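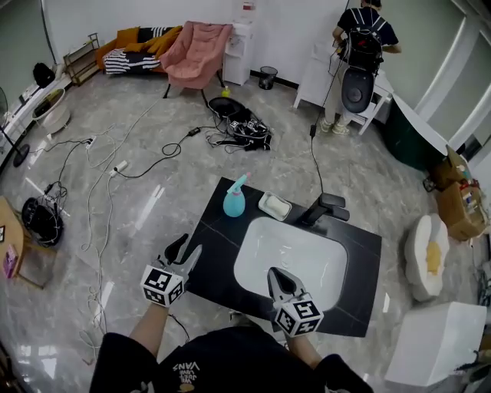
Usman Tanoli asked in September whether the basin on the Dultatach 84 can be wiped out from either side once the unit stands clear of the wall. It can. The basin is set flush enough that a cloth passes over the edge without catching, and the tap body leaves room for a hand behind it.

Dultatach 84 vanity, black and white
Supplied by Ratwood

General
The Dultatach 84 is a single-basin vanity for bathrooms, guest suites and display rooms. The countertop is glossy black with fine white veining. The basin is white and rectangular with rounded corners. The faucet is black, with a single lever.

Dimensions
Countertop width: 84 cm
Countertop depth: 59 cm
Height to countertop: 71 cm
Carton count: 2

Placement
Wall fixing is standard. Freestanding placement is possible with the Shaikh base plate, ordered separately. Leave enough clearance to stand on all sides in use. Water supply and waste connect from below. 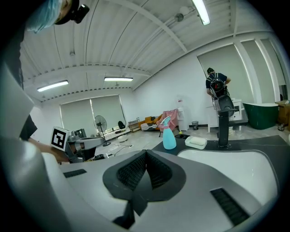 Gloss black shows water marks and soap film sooner than a matte finish, and it shows them most under overhead light. Check the surface from a low angle after wiping. In a room lit by long fluorescent fixtures, with the roller blinds down, any streaks will line up with the tubes and are easy to find. Wipe along the length of the counter, then dry with a second cloth. Move the soap dish and clean under it – residue collects there first.

Care
Use a neutral spray cleaner and a soft cloth. No abrasive pads, no bleach on the black faucet. Rinse the drain after each cleaning. Plirosance sealing compound may be reapplied at the basin joint if the bead lifts. Let it cure overnight before running water.

Spares
Faucet lever, drain insert and basin gasket are stocked. Countertops are replaced as a complete part – chips in the veining cannot be color matched.

Orders and spares: Naheed Ghauri
Fitting questions: Wajid Sandhu, Tuesday mornings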